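2019-07-14
Hnat Pavliuk

I slept badly again, but the morning was cool, so I got up at once and did not lie there thinking. I made tea and opened the notebook with the vocabulary. It is 156 pages now. When I started it in January I wrote the words very neatly, with the stress marked in red, and now I write them like a doctor.

Today I have finished the translation of my grandmother's letters, or I should say the first translation, because I already know I will change it. There were 65 letters, all of them from Nostemier to her sister in Weltport, and all of them speak mostly of food, prices and knees. I expected more history. I thought there would be at least one letter where she says what she felt when they closed the school, or when my grandfather was away so long. In the letter from that month she writes that the plums are small this year and that somebody has taken the good bucket. She writes of the bucket again in the next letter, and she is still angry.

For some weeks I was disappointed, and then I began to like the bucket. My aunt in Skendby says I read too much into it. She is probably right, she knew her for forty years and I knew her for nine summers.

The hardest word was one she uses for the kitchen. It is not the usual word. It means the kitchen but also the work in it, and also a little bit the noise of it. "I was in the" and then this word, "until dark." I tried "kitchen," I tried "kitchen work," I tried "among the pots," which sounds like a fairy tale. In the end I left "kitchen" and I am not satisfied. English has many words for rooms but I did not find one which includes being tired. 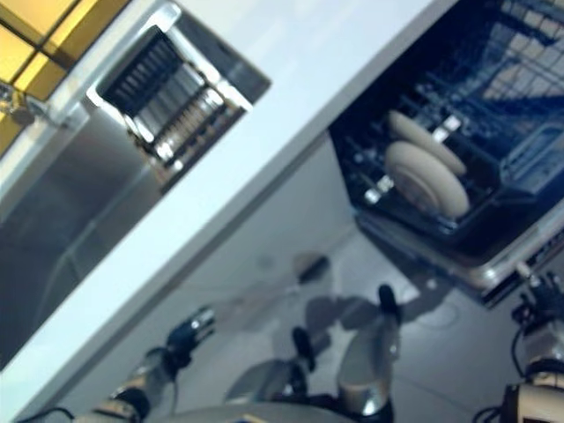

In the afternoon I telephoned my aunt to ask about it. She did not remember the word at all until I said it in a sentence, and then she laughed and used it three times herself without noticing. She says that in the old house the word was only for the back room where they did the preserving, and never for the room with the stove. So for seven months I have had my grandmother sitting in the wrong room. I must look at every place again. I counted with the search function and there are 11 letters with this word, so it is not a tragedy.

We also spoke about the money for the printing. The shop wants 630 for the small edition with sewn pages, and my aunt thinks glue is good enough for family. I said that glue cracks. She said that family will not open it so often. I did not have a good answer to this. I will perhaps pay the difference myself and not mention it to her.

After the call I walked to the river and back, the longer way, past the allotments. Many people were out. A man was tying up his beans and scolding them in a quiet voice, and I wanted to ask him what he had against them, but my English becomes stiff when I speak to strangers, and I only said good afternoon. He said "all right" to me. I have lived here for years and I still do not know if this is a question. I gave him "yes, thank you," and walked on, and was embarrassed as far as the bridge.

In the notebook I have a page for such things. Not words, but places where I answered wrongly. It is a useful page, though I do not like to read it in the evening.

My grandmother's spelling also has to be decided. She writes the name of her neighbor in four ways. In my translation I made it the same everywhere, for the comfort of the reader, and today I thought this was a small lie. When she is in a hurry she drops the end of the name, and when she is angry with the neighbor she writes it in full, like a teacher does. If I correct it, then the anger goes away. I have put all four back. In the notes at the end I will explain it in two sentences, no more. My notes are already too long, and my aunt has asked me please not to explain what a plum dumpling is.

Ueda telephoned at six to ask if I am coming for supper next week. I said yes, and that I would bring the letter about the bucket and read it out loud. There was a short silence and then a polite "good." I will bring also a cake. 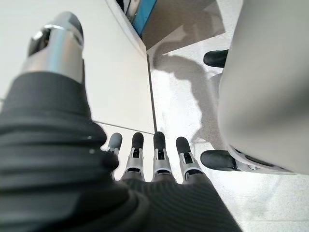
The gray ribbed cover and the metal thumb, seen close.

It rained a little after supper. I read the last letter once more, the one from the autumn, where her handwriting goes down toward the corner of the page. She asks her sister to send buttons, dark ones, any size. After this there is nothing, though she lived two years more, and my aunt thinks they finally got a telephone. I looked for the date of it in the papers that I have and did not find it. Tomorrow I must ask her, and ask her also about the buttons - if they were sent.

Bought today: bread, stamps, red ink. Forgot the onions.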